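Learning to pack light, finally

February 10, 2025

Four days in Satdale with one small backpack, and I'm never going back to the big suitcase!

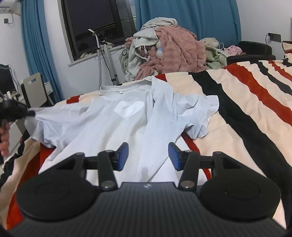
I used to pack for every kind of weather and every kind of party. Last summer I dragged around 37 pounds up the hill to the guesthouse and wore maybe a third of it. So for this trip I borrowed a rule from my friend Nadja – if you can't name the day you'll wear it, it stays home.

It felt so good to walk straight off the train and go look at the river. I washed socks in the sink, wore the same sweater every night and had room left for a jar of plum jam from the market (which I should've bought two of).

Next up is a whole week with the same bag. Shoes are still my weak spot, so send me your tricks!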